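Pundham-walkers list
From: Zane Grigaitė
Date: 20 September 2025
Subject: Re: Durville trip, trains and where to sleep

> Has anyone done Durville without a car? We are thinking of
> four nights there in October, two of us, with one proper bag each
> and no wish to rent anything. The website for the bus company
> says one thing and the station page says another. Also wondering
> if it is worth staying in Durville itself or in Wan and going
> across for the day. We don't need anything fancy but would like
> a kitchen.

We did this in the spring, without a car, and it was fine. I'll take your questions in order.

The train gets you as far as Wan. From there you want bus 139, which stops across the road from the station, by the pharmacy. The stop right outside the station doors is for the local buses and the 139 goes straight past it. We stood at the wrong one and watched it leave. The next one was an hour later, so we had soup.

The station page was the correct one when we went. The bus company still had its summer times up. I would check again the week before you go, and if the two still don't match, call the tourist office in Durville. The woman who picked up read me the times off the printed sheet.

Buy the bus ticket from the driver. Cash was easier. The card reader was broken on the way out and working on the way back.

On where to stay, I would pick Durville. Wan is cheaper and has the bigger supermarket, but the last bus back leaves early in the evening and you would end up eating dinner with one eye on the clock. We rented an apartment through Gukex, second floor, two streets up from the harbor. It had a real kitchen with a full-size oven and one very dull knife.
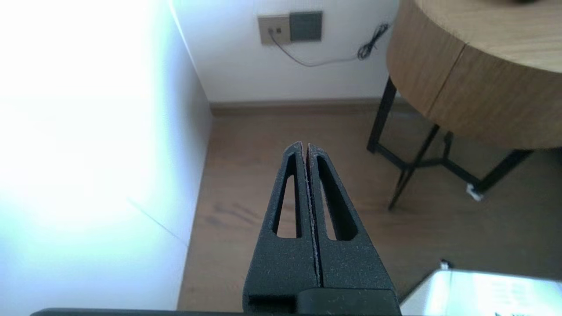
The deposit was 200, held on the card and released a few days after we left. The cleaning fee was extra and did not show until the last page of the booking, so look for that. The stairs are steep and there is no elevator. With one bag each you should be OK. Check-in is by key box and the code came by text the same morning – make sure your phone works over there before you set off.

As for what to do for four nights, we walked the coast path in both directions from town. North is the better half. It is rough underfoot past the lighthouse and I was glad of boots. South is flatter and ends at a cafe that was shut when we got there, so carry something to eat. On the wet day we took the bus back to Wan and went to the museum, mostly fishing boats and old maps. It filled a morning.

Food in Durville is fairly plain. The fish place on the harbor steps is good and fills up early. The bakery behind the church sells out of the rye bread by mid-morning. There is a small grocery for milk and eggs, but do your main shopping in Wan before you get on the bus.

I don't know how much closes in October. The boat trips may have stopped by then – the man at the kiosk was vague about when his season ends. I still have the paper map of the coast path and can drop it off if you want it. It marks the two water taps, and both of them worked.

Zane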